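4. What the workers said about the ballot

We come now to the part of the study we enjoyed most, and we hope the reader will forgive us for lingering over it. The vote at the Orcombe warehouse was held in July, after two years in which pay had stood still while rents in the town kept climbing. We had expected people to talk mostly about wages, and of course they did, but a good deal of every interview went on other things: shift swaps that were refused by text message, the price of the bus, a break room that had been turned into a storage area over one weekend. Of the 120 people on the day and evening shifts, 16 sat down with us for a long talk, usually at a kitchen table and usually with more coffee than was good for anyone.

What struck us again and again was how slowly the decision to strike had been made. People who voted yes had often spent months arguing the other side, with coworkers and with their own families – and several told us they still weren't sure on the morning they mailed the ballot. 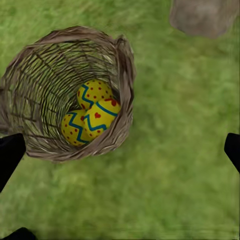

Peter Trnka told us that he had never thought of himself as a union man at all, and that he signed the card mainly so that the woman who worked next to him would not have to sign hers alone. He said the letter from management, the one promising a bonus to anybody who stayed on the job, had done more for the turnout than any leaflet. We heard much the same about that letter from people on both shifts, including two who voted against the strike and were still annoyed by it.

It would be a mistake, though, to treat the letter as the whole story. Baláž, in an earlier paper on the Hurkent bakeries, argues that a strike vote is won or lost in the small conversations that come before any formal campaign. Our interviews fit that picture rather well. The people who felt most confident about walking out were those who had already done some small thing together, such as going as a group to ask about the missing overtime pay, even when the answer they got was no.
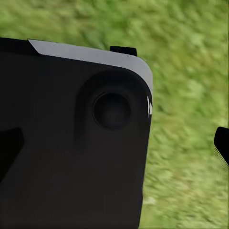 4.1 Agency staff and the picket line

The agency workers were in a much harder spot, and we want to be fair to them. They were hired through Plemico on contracts that could be ended with one day's notice, and they had no vote in the ballot. Permanent staff often spoke of them kindly but a little vaguely, as people who came and went, and only a few could name more than one or two.
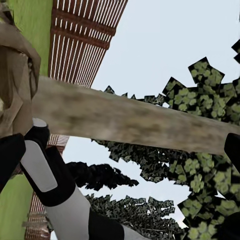

Even so, the line between the two groups was softer than we had expected. Some of the agency workers called in sick on the first day of the strike, and others stopped at the gate to talk before going in, which the pickets seem to have taken in good part. One woman described handing over a bag of rolls on her way past and then feeling awkward about it for her entire shift. She joined the union the following week, and she told us she wished that somebody had asked her sooner.

Figure 2. Orcombe.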